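4. Estimating the gripper opening from the wrist view

4.1 Motivation

The control software described in Section 3 needs the distance between the two fingertips at every step. On the robot this value is read from the motor encoder. On the hand-held tool there is no encoder, and the opening must be recovered from the same video which is later used for training the policy. In the first version of our tooling, which we call Skama, we solved this with printed markers glued on the fingers. The markers gave good values when they were clean, but they were lost often in strong light, and every operator had to check them before a session. We therefore decided to remove the markers and to estimate the opening directly from the shape of the fingers.

The task looks simple, as the fingers always enter the image from the same side and move along one known path. In practice there are three sources of error. The first is the light on the table, which can be so strong that the edge of a finger and the edge of its shadow have a similar contrast. The second is the table itself. Wood with long grain lines produces many weak edges, and some of them run into the finger outline. The third is the state of the fingers. Their upper surface becomes rough with use, so that a template made from the drawing of the part does not fit any more.

4.2 Finger model

Each finger is described by a closed outline in the image, which depends on a single number, the opening w. We do not model the finger in three dimensions. The outline is learned from a calibration sequence in which the tool is closed and opened slowly over a plain sheet, while the true opening is measured with a calliper at 7 positions. Between these positions the outline points are interpolated linearly. The left and the right finger have separate outlines, because the camera is not mounted exactly in the middle and the right finger can leave the image when the tool is wide open.

We divide the points of each outline into two groups. The inner face, which is flat and changes little during the life of the finger, gets full weight. The points on the upper surface and at the tip get a lower weight, and this weight is updated during the session. When a point has had a large residual for 200 consecutive images, its weight is reduced by half. In this way a worn or chipped tip slowly loses its influence, and the operator does not have to repeat the calibration. The small holes in the top face were first used as additional features. We removed them later, as they are visible only under some angles and the gain was small.

4.3 Matching

For a new image, the search starts from the last accepted opening and tests candidates on both sides of it. For each candidate the outline is placed in the image and the gradient across it is sampled at every point. A point contributes only if the dark side is the finger side. This sign test is cheap and it removes most of the false edges that come from the grain, as these are thin lines with two opposite gradients close together.

Shadows are more difficult. A shadow has the same sign as the finger, and it moves together with the finger when the tool moves. We use the fact that the shadow border is soft. The gradient is computed at two scales, and a point is rejected when the response grows too much from the small scale to the large one. The threshold was set by hand on recordings from our Pustmont laboratory and was kept fixed for all results in this paper. Figure 3 is a typical input: a pale table with a bright band of light across it, the gripper open, and a soft shadow beside the left finger.
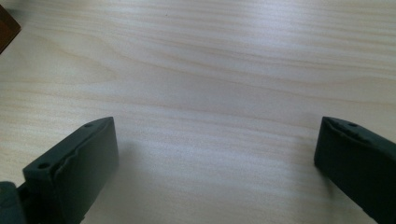
Figure 3. Wrist view with an open gripper over a wooden tabletop. The right finger is partly outside the image, and the top surfaces of both fingers are uneven.

After the two fingers have been matched separately, the results are combined. If both are accepted and they differ by less than a fixed limit, we take the weighted mean. If only one is accepted, its value is used alone and the image is marked as one-sided. If none is accepted, the opening is predicted from the previous images with a constant speed, for no more than 7 images, after which the segment is closed and a new one is started. The planner in Section 5 treats the end of a segment as a hard border and never samples an action across it.

4.4 An empty gripper and a held object

The policy also needs to know if something is between the fingers. In the marker version this was decided by the opening alone: a gripper that stops before it is fully closed was assumed to hold an object. The rule fails when the operator simply keeps the tool open over the table. We now add a second test, which compares the region between the two inner faces with the region just outside the fingers. Over a bare table both regions have similar colour statistics, even when the light is uneven, provided that a slow change of brightness is removed first. Objects lying near the border of the image do not disturb this test, as only a narrow strip close to the fingers is used.

4.5 Evaluation

The method was evaluated on 2000 images which were not used for setting any threshold. Idris Ellis and Efa Gwilliam annotated the inner edges of the fingers by hand, each working without seeing the result of the other. Where the two annotations did not agree, Hicham Chraibi made the final decision. The estimator rejected both fingers in 43 images. Most of these were taken with fast motion of the tool, where the whole outline is blurred and the human annotators also had doubts. The remaining cases come from a dark tablecloth, on which the sign test has no meaning. We did not try to repair these cases, and the tool now gives a warning when the table is darker than the fingers.

The weight update of Section 4.2 had a clear effect only for worn fingers. With new fingers the results with and without the update were practically the same. With worn fingers and fixed weights, the estimate was pulled towards the ragged part of the tip and the opening came out too large. The error was small in a single image, but it had a constant sign, and a policy trained on such data closed the gripper too late.

One limitation should be mentioned. The outline is valid for one camera mounting only. After a fall of the tool the camera can be turned slightly, and then the calibration has to be repeated. We detect this with the mean residual of the inner faces, but the test needs a longer recording with several openings before it is reliable.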